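Ticket 231: Wrist camera depth dropout over sink, gripper comparison
Status: Closed
Component: Simulation / wrist camera
Opened: 4/11/25

Summary
Comparing the Barnau and Turano grippers on the kitchen task set. With the Barnau fitted, the grasp planner rejects most targets in the sink basin. With the Turano fitted, same arm and same controller, it accepts them. Expected behaviour is that both grippers see the same basin floor and differ only in reach and closing force.

Setup
Flundska controller, default gains. Wrist camera at 600 mm above the counter for the first look, then stepped down. Kitchen layout with the dark grey sink and marble counter. Basin left empty for the baseline so that only the drain strainer stands out from the floor.

Steps to reproduce
Load the kitchen layout, fit the Barnau, move to the sink pre-grasp pose and request a depth image. Log shows:

WARN depth: near return inside min range, region masked
WARN planner: floor plane fit rejected

Colour output is normal at the same pose. The strainer and the basin corners are sharp enough to use for alignment, and the rim separates cleanly from the marble.
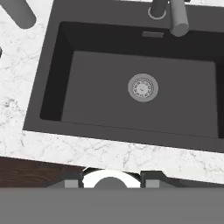 Tried so far:
Raised the near clip. Warning goes away but the floor plane is still rejected.
Swapped the camera model for the one in the Turano package. No change.
Brightened the basin material, in case the dark walls were the trouble. No change, reverted.
Turned off the self-filter. Planner accepts the floor, then treats the gripper's own body as an obstacle and stops.

Update 1
The last result points at the self-filter. It masks everything inside the gripper's collision shape plus padding. The Barnau collision shape is a single box around the whole tool, so the mask covers a good part of the lower view. The Turano uses a separate shape for each link.

Update 2
Replaced the box with per-link shapes and cut the padding to 4 mm. Ran 3000 depth requests over random sink poses. Plane fit failed on 998 of them before the change and on two after it. Both failures were at the far right of the reach, with the faucet spout close to the camera. Logged separately as low priority.

Update 3
Repeated with the Gowda gripper as a check. It also ships with a single box and shows the same fault, to a lesser degree. Same fix applied.

Resolution
Fault was in the gripper description files. Camera and controller settings are back to default. Earlier sink scores for the Barnau and Gowda should not be used in the comparison. Counter and drawer scores still need a rerun with the new shapes.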